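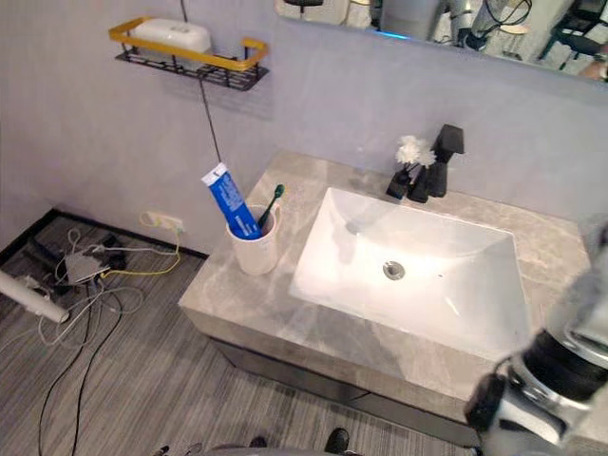 When should I start getting the guest bathroom ready for company?
A week ahead is plenty, and most of it can be done in the odd ten minutes while the kettle boils.

I used to leave it all for the last evening, and then my cousin Wumpini Ansah would ring the bell while I was still hunting for a spare toothbrush. These days I put the little things out early – a fresh bar of soap, an extra roll where people can find it, a note with the Wi-Fi password – and wash the towels midweek so they have time to dry properly. Old towels are fine, by the way! Guests care far more that there's one set aside for them.
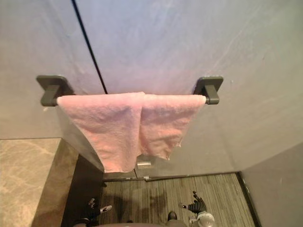 What to skip

Please don't buy scented candles in bulk, as I did one August. They gave my aunt a headache, and I'm still giving them away to anyone who stops by Virnden for coffee.

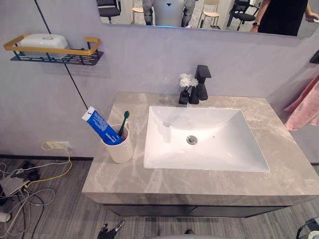
Mirror and wall basket.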